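Can a machine tidy up a cafe after closing? I spent an evening at Lomwood in October watching Vesura's two-finger arm have a go at the chairs — white plastic ones with lattice backs — and I came away half sold!

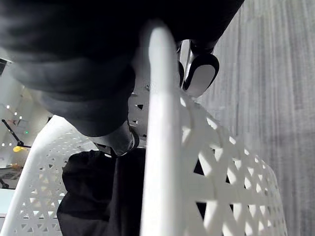
## So, is it ready?

Not yet, says Yhon Cusi, who runs the trials. He wants 2000 practice grabs logged before he'll trust it near customers, and they're at 137. Me, I'd hire it for my kitchen tomorrow (my stools are a mess). The next trial is in Urrego.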